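Getting specks and a yellow mark off a printed table covering
Home Help > Cleaning > Surfaces
Posted in October, 2 replies

Edileuza Sales
I have a marble-pattern covering on the craft table, with little butterflies and hearts printed on it. I bought it from Kolla two years ago. It has picked up a lot of small dark specks and they don't lift with a damp cloth. Dish soap took off a few. I don't want to scrub hard and lose the print, as I paid 154 for the table and covering together and the pattern has been discontinued.

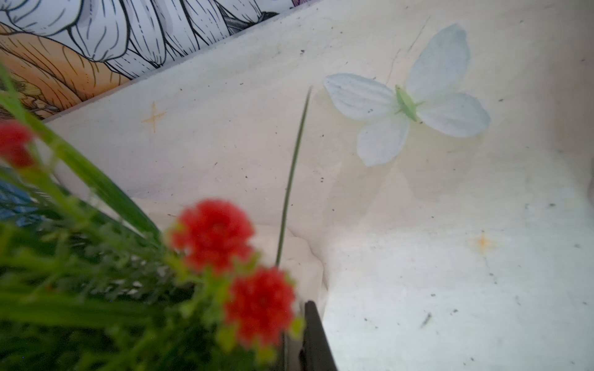 The covering gets used every day for painting and snacks, so I can't keep it out of action for long. I have tried warm water, dish soap and a baby wipe. The specks are one problem, but the yellowish patch around the pale blue flower with the green center bothers me more. One of the gold stars also looks faded and rusty next to the other one. Would a melamine sponge be safe on this? I also have a bottle of Trotent cream cleaner under the sink.

Florian Guillot
Skip the melamine sponge. It is a fine abrasive and it will dull a printed surface, and after that the dirt sticks faster. Same goes for cream cleaners.

Vacuum first with the brush head so you aren't rubbing grit around. Then mix a spoonful of baking soda with enough water to make a thin paste, dab it on the yellow part, leave it 13 minutes and wipe with a soft cloth. Rinse twice. Try it in a corner first. If the star has faded there is nothing to clean, the color has gone. 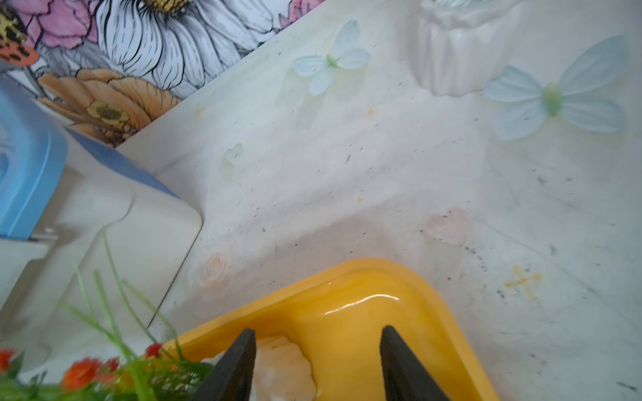 Can rubbing alcohol be used on the specks?
Only on a hidden spot to begin with, on a cotton swab. Alcohol can lift printed ink, so stop if any color comes off on the cotton.

pridport_pete
we just put a clear sheet over ours. got it at Bailly, cut it with scissors. doesnt fix the stain but you stop looking at it after a while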